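Saturday, Wilutthorpe bench notes

Carried on with the hand demos for the Brolura job. Target for the week is 50 good takes of the cable pick-up by remote control. We had 8 at the start of the session, all from the Groltitz glove, and I wanted to know if the lag was still there after the update. It is, but smaller. Slow closing is fine. Quick closing still overshoots and the thumb arrives late.

Changed two things before starting: dropped the speed limit on the fingers, and moved the start pose so the hand hangs with the fingertips pointing down at the floor. The old pose came in from the side and I kept losing the thumb from the wrist view. 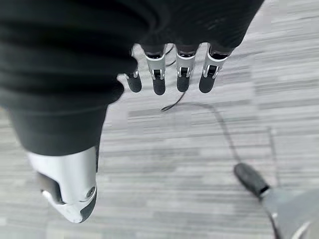 Takes went better once I stopped trying to pinch with the first finger alone. Closing all four together and bringing the thumb in last is clumsy to do in the glove but replays more cleanly. Threw out 2 takes where I paused too long halfway - the Kanagaratnam script reads a long pause as the end of the task and chops the file there. Somebody needs to raise that limit or we all need to keep moving.

Also tried guiding the arm by hand for the approach and only switching to the glove for the grasp. Quicker for me, but there is a jump in the recording at the changeover. Not using those for training until it is smoothed out.

To do: recalibrate glove thumb, check wrist view focus close in, relabel the old takes with the new start pose name.

Wilutthorpe Workshop notebook | Contact | © Wilutthorpe Workshop | Back to top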